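A mesa que ficou na sala

Quando cheguei a esta cidade, há já bastantes anos, aluguei um quarto com mesa. O anúncio dizia assim mesmo, "quarto com mesa", e eu achei que era um erro de quem escreveu, ou um erro meu de quem lia. Não era. A senhoria considerava a mesa mais importante do que a cama, e com o tempo acabei por lhe dar razão.

Esta reportagem começou por essa lembrança. Queria saber o que acontece às mesas de trabalho quando as pessoas deixam de trabalhar nelas, e quem as compra depois. Falei com vendedores, com famílias que esvaziavam casas e com uma restauradora, Hanan Abu Hammour, que tem oficina num rés-do-chão sem letreiro. Durante algumas semanas olhei para tampos como outras pessoas olham para sapatos.

O comércio de mesas usadas tem as suas regras. Uma mesa de jantar vende-se depressa em outubro, quando as famílias começam a pensar no Natal. Uma secretária vende-se antes das aulas. A mesa simples, sem gavetas e sem história, vende-se todo o ano e por isso ninguém lhe dá atenção. Na loja Polik, onde passei duas manhãs, as mesas simples ficam no fundo, umas em cima das outras, com as pernas para o ar. O empregado disse-me que os clientes pedem sempre para as ver no chão e passam logo a mão pela beira do tampo. Compram com a mão, explicou ele, e só depois com o olho.

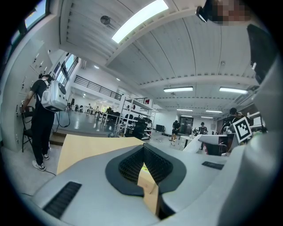

Tampo de madeira clara, em tom bege.

Hanan trabalha sobretudo com faia e com pinho. Aprendeu com um tio, noutro país e noutra língua, e ainda hoje não sabe o nome português de algumas ferramentas. Pede-as na loja por gestos. Contou-me isto sem vergonha nenhuma, e eu senti-me muito à vontade, pois também aprendi o português já adulta e continuo a confundir o serrote com a serra.

"As pessoas trazem-me a mesa e pedem que fique como nova", disse ela. "Eu pergunto primeiro quem se sentava onde." A pergunta parece estranha, mas tem utilidade. No lugar onde alguém escreveu durante muitos anos, o verniz desaparece em forma de meia-lua, no sítio do antebraço. Do lado onde se cortava o pão há riscos curtos, todos na mesma direcção. Se o cliente diz que ali se sentava o pai, Hanan telefona antes de lixar. Muitas vezes o cliente muda de ideia e leva a mesa com a meia-lua.

Os preços são difíceis de compreender para quem vem de fora. Vi uma mesa de cozinha por 200 euros e outra, que me pareceu igual, por 1000. A diferença estava na proveniência: a segunda tinha na parte de baixo o carimbo da Van der Merwe, uma pequena fábrica que fechou e que agora tem os seus coleccionadores. Hanan tem uma opinião severa sobre os carimbos. Diz que já viu o mesmo carimbo em mesas que a fábrica nunca poderia ter feito, e que a madeira não sabe ler.

Também se fala muito da cola. As mesas antigas eram montadas com cola animal, que amolece com calor e permite desmontar a peça sem a partir. As colas modernas são mais fortes e, para quem restaura, mais ingratas. Quando uma junta moderna cede, leva consigo um pedaço da madeira. Hanan guarda esses pedaços em frascos, separados por cor, e usa-os para tapar falhas noutras mesas. Nos seus frascos misturam-se assim muitas casas.

Depois há o problema do transporte. Uma mesa passa pela porta de uma casa no dia em que entra e parece que a porta encolhe nos anos seguintes. A transportadora Zundonum, que faz mudanças no bairro antigo, recusa subir mesas inteiras acima do segundo andar quando a escada é de caracol. O chefe da equipa prefere tirar as pernas, embrulhar cada uma à parte e marcar com giz o canto a que pertence.
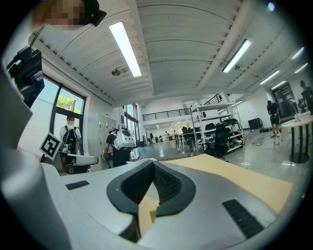
O giz, disse-me ele, é a parte do trabalho em que não aceita ajuda. As pernas de uma mesa antiga parecem iguais, mas cada uma se gastou à sua maneira, conforme o chão que teve por baixo. Trocadas, a mesa fica a coxear, e o dono põe um papel dobrado debaixo de uma delas e culpa a mudança.

Na última visita à oficina encontrei Hanan a encerar uma mesa que ninguém viera buscar. Usa a cera Nistine, que compra em latas pequenas, e aplica-a com um pano de algodão já muito lavado. Perguntei-lhe quanto tempo espera por um cliente. Respondeu que não tem prazo escrito, mas que ao fim de um inverno começa a pousar as suas próprias coisas em cima do tampo. Naquela já estavam a chávena e o rádio.

A minha antiga senhoria morreu entretanto. Telefonei à filha para perguntar pela mesa do anúncio, e ela disse que continua no quarto, agora alugado a um estudante de Direito. Tentou levá-la para sua casa e não coube na escada.

Artigos relacionados
Cadeiras de palhinha: quem ainda as sabe fazer
O regresso da cera de abelha
Esvaziar a casa dos pais
Três feiras de velharias fora da cidade
Pequeno dicionário das madeiras claras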